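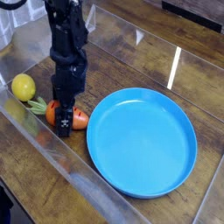
Play food

Play food, also called toy food or pretend groceries, is the general name for the small copies of fruit, vegetables, bread and cooked dishes that children use when they play at kitchens, shops and tea parties. It is usually sold alongside plates, cups and pots, though many households build up a collection piece by piece over the years, so that a single basket may hold fruit from several different sets, all slightly out of scale with one another.

Materials and make

Most play food is made of plastic, wood or cloth, and a good deal of it mixes two of these. Hollow plastic pieces are light and easy to wipe down, wooden ones are heavier and tend to last, and cloth ones are the kindest to toddlers and to anybody standing nearby. Fruit and vegetables are favoured by makers everywhere, as their shapes and colours are simple and a very young child can tell a lemon from a carrot at a glance.

The carrot deserves a word of its own. The body is nearly always a plain bright orange, and it's the leafy top that varies most, from a stubby green peg to a full spray of soft leaves. Some makers add a face, which gives the vegetable a bit of character and often earns it a name in the household.
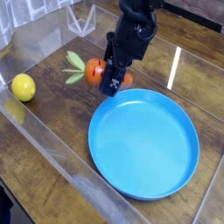 Toy carrot with pale green leaves and red face markings, with a blue plate and a yellow lemon.

Plates and serving

A plate turns a heap of loose pieces into a meal, and many children will spend longer setting out the food than pretending to eat it. Plastic plates in one strong colour are common, and a raised rim is handy for keeping round fruit from rolling onto the floor. The Skellano set, long a favourite in the playrooms of Zusidthorpe, comes with 15 pieces of food and 6 plates, while the smaller Grikiton set has only 5 pieces and is meant for travelling.

Care

Plastic pieces can be washed in warm, soapy water and left on a tea towel to dry. Cloth leaves and other soft trimmings are better dabbed with a damp cloth, and wooden pieces shouldn't be soaked.

See also: Toy kitchen; Tea set; Dollhouse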